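Home | Files | Changelog | Maps | Forum

Saber Match Log — README

Version 2, updated Saturday, April 17, 2021

Saber Match Log is a set of match records from Plullero, the online arena game by Vivilico. I collected the records myself from the public lobby, and I share them for players who like to compare weapons and maps.

What is inside

The archive has 790 matches, played on 10 maps. Every match is one line in matches.csv. The columns are map, mode, length in seconds, winning side and final score. Player names were removed before I made the archive, so please do not ask me for them.

How to open it

Unpack the archive in any folder. The file is in UTF-8 and uses a semicolon between columns — if your spreadsheet shows everything in one column, change the separator in the import window.

Known problems

- Matches stopped by server maintenance have an empty score. Leave them out when you calculate the win rate.
- The map Flulidik was changed by a patch in the middle of my collecting. Old and new layout are marked with A and B in the map column.
- Matches shorter than 20 seconds are not included.

Plans

In June I want to add the ranked mode. The column order will stay the same, so your scripts should continue to work.

Recent items

- Flulidik layout B: spawn points
- Plullero patch notes, short version
- How to read the score column
- Saber Match Log, version 1 (old)

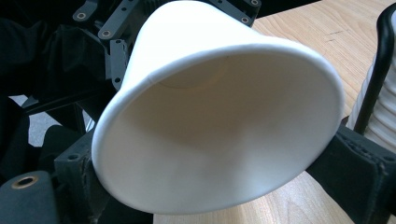
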